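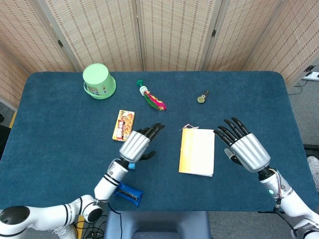
Vutau is a two-armed table-top robot built in the Naqvi shared workshop from second-hand industrial arms and a pair of five-digit hands. It was made to pick up, turn over and put down small household objects under the direct control of an operator, and later to repeat some of those actions without one. The build is notable among workshop projects for using complete hands in place of two-jaw grippers. The arms are white with black rings at the joints, and each hand has a ribbed silver cover over its back and black jointed fingers. The test table is covered with dark teal-blue cloth and backed by a folding screen. Test objects are ordinary goods: an upturned green plastic bucket, a correction tape dispenser, a flat snack box, a notebook and a toy with coloured streamers all fall within the usual range of size.

History

Work on Vutau began in February, when the workshop acquired two arms from a closed packing line. The arms had been stored without their control boxes, and both needed new bearings at the elbow. The first version had no hands. It carried a wooden paddle on each wrist and could push objects together, lift them between the paddles and drop them into a tray. Most of the early tests concerned the timing of the two arms, which ran from separate controllers and drifted apart during long movements.

The paddles were replaced by hands in the second version. These were bought as kits from Jirkix, a small supplier of parts for hobby robotics, and assembled on the workshop bench. The kit instructions assume a single hand on a fixed stand. Mounting a left and a right hand on moving arms required a new wrist plate, cut and drilled in the workshop, and a different route for the cables.

A third version was planned with a wheeled base. It was dropped when the weight of the arms was found to be too great for the floor plate then available.

Construction

Arms

Each arm is bolted to a steel post set back from the near edge of the table. The posts are joined below table height by a cross-member, so that the distance between the shoulders does not change when both arms are extended. The arms approach the table from its left and right corners and bend at the elbow before reaching the centre. Their working areas overlap in a strip at the middle of the table, where two-handed tasks are carried out.

The original joint covers were kept. They are not needed for strength but they keep thread and loose fibre out of the gears, a concern on a cloth-covered table.

Hands

The fingers are driven by cords running from motors in the palm. A cord pulls each finger closed and a spring opens it again. The thumb has a second motor, which swings it across the palm. Replacing a cord involves removing the back cover, slackening the neighbouring finger and threading the new cord from the tip. The cords stretch during their first hours of use and are tightened twice before the hand is calibrated.

The hands are supplied without fingertip pads. Several materials have been tried. Silicone tubing gave the best hold on paper and card but left marks on printed surfaces. Heat-shrink sleeve lasted longer and slipped on polished plastic. The pads in present use are cut from rubber glove and held with contact adhesive.

Wiring

Power and signal lines leave each hand at the wrist and cross the forearm outside the casing. Internal routing was attempted on the left arm in the second version, and was given up after a signal wire was cut by the turning of the wrist. External wires are left with enough slack for a full turn in either direction. The main cables drop to the floor and return to the control cabinet. Lengths of yellow tape on the carpet mark the area to be kept clear while the arms are live.

Software

The robot is run by Zorka, a control program written by members of the workshop. Zorka reads the positions of the joints, compares them with those requested and sends corrections to both arms at the same rate. A single clock is used for the pair, which removed the drift found in the first version.

In operator mode the movements of a person wearing sensing gloves are copied by the hands. The arms follow trackers strapped to the operator's wrists. Finger movements are scaled for each operator at the start of a session, and the scaling is discarded afterwards. In replay mode Zorka repeats a stored movement and adjusts it to the position of the object, as found by a camera above the table.

A movement is stored with the name of the object, the hand used and the result. The store held 774 movements at the end of the second version and 3,204 after the change to rubber pads. A limit of 4,000 is set by the disk in the control cabinet. Older entries made with the wooden paddles have been deleted.

Test procedure

Objects are placed by hand before each run, with the arms stopped and drawn back. Positions are not marked on the cloth. The operator then carries out one of a list of set tasks, such as moving a box to the opposite side of the table, turning a container the right way up or passing an object from one hand to the other. A run is ended if an object leaves the table or if the motor current in any finger stays at its limit for 2 seconds.

Cloth is used in preference to a bare table top. A finger can press slightly into it when sliding beneath a thin object, and small round items are less likely to roll. The cloth is drawn tight before a session, as folds have been mistaken for objects by the camera software.

Known limitations

Thin flat objects remain difficult. A booklet lying flat can be lifted only if one hand holds it still while the other works a finger under the cover. Loose string and ribbon catch in the finger joints, and objects that carry them are handled at reduced speed.

The hands have no sense of touch. Grip is estimated from motor current, which rises both when an object is held and when a cord is binding, and the two cases cannot be told apart by Zorka. Soft packets are often crushed for this reason. A strip sensor for the thumb has been tested on the bench and has not been fitted to either hand.

See also

Cord-driven hand
Joint calibration
Remote manipulation
Shared workshop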